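Right gripper drops out mid-task on a two-arm robot, arm itself stays live

Posted in Hardware faults
Tags: gripper, wrist cable, timeout, bimanual

Katsuhiko Hattori

We have a two-arm unit running a floor-level pick task next to a wastebasket. The controller is a Pelta and the task software is Pretar. Since Wednesday the right gripper stops answering partway through a run. The arm keeps following its path with the gripper frozen in whatever position it last reported. No brake engages and no stop is raised. The log shows only this:

gripper_R: no reply, retry 31
gripper_R: link down
arm_R: ok

The left side runs the same firmware and has never done it. A power cycle of the whole unit clears the fault. Restarting Pretar alone does not.

Work area and both wrists are in the picture. The cable I suspect is the one leaving the right wrist.

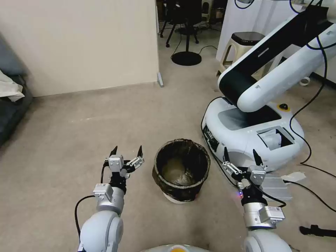 Both grippers open over the floor, wastebasket between them, mobile manipulator on the right.

Already done: reseated the wrist connector, swapped the gripper command rate from 1,000 to a lower value in the config, reinstalled the gripper driver. The lower rate made no difference. With the arm parked and the gripper cycling by itself I have not been able to reproduce it. Is this a cable, or is the bus timing out for some other reason? Separately, I don't like that the arm carries on moving with a dead gripper, and I would like to know whether that is a setting.

Miyuki Tsuji

Cable, in all likelihood. The important part of your post is that it passes when the arm is parked. A timing problem would normally show up at rest as well, given enough cycles. A conductor that opens under bend or twist will only show up in motion.

To test it properly:

Remove power and support the arm before touching the wrist. Measure continuity on each conductor end to end while a second person flexes the cable slowly near both connectors. Watch for a momentary open. A meter that only beeps is too slow for this, so use one with a min/max hold. Then repeat with the wrist turned to the angle it has at the moment the link drops. Pretar writes joint angles into the same log, so you can read the angle off the last good line.

If you find nothing, swap the left and right gripper cables and run the normal task. If the fault moves to the left, order a cable. If it stays on the right, look at the wrist module next, then at the connector on the arm side. Change one part at a time or the result tells you nothing.

Check slack too. On our unit (also Pelta, different arms) the loop had been tied too short below the wrist and the strain went straight into the connector shell. The replacement cable failed in the same place until we moved the tie.
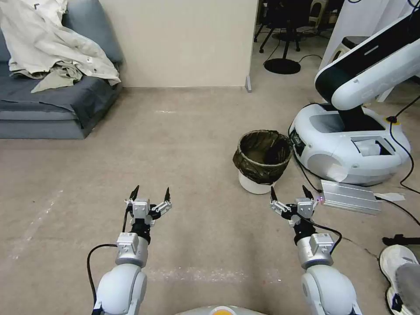 Give the loop enough length that full wrist rotation in either direction never pulls it straight, and clamp it to the link, not to the connector. Also go through the whole reach of the task by hand at low speed and see whether the loop can catch on anything at floor level. Bin rims and other cables are the usual ones.

On the second point, yes, it is a setting, and it is a safety matter that should be fixed before the cable. By default the gripper is treated as an accessory, so loss of its link is logged as a warning. Look for the device fault policy and change the gripper entries from "warn" to "stop". Do it for both sides. Then pull the link on purpose at reduced speed, with a hand on the emergency stop, and confirm that the arm halts. Don't run the task with anyone inside the reach until that test passes.

Alcides Trindade

Had something like this on a Zikel controller. Updated the firmware and it went away. Might be worth a try.

Miyuki Tsuji

I would leave the firmware alone for now. Both sides run the same version and only one fails, and an update would change the log format halfway through the comparison.

Katsuhiko Hattori

Policy changed to "stop" on both grippers and tested. The arm halts when the link is pulled. I then swapped the cables and the fault moved to the left side after 1,265 cycles. With the meter on hold, one conductor opens when the cable is bent close to the gripper end – almost nothing is needed to trigger it. Replacement ordered. I will also lengthen the loop when I fit it.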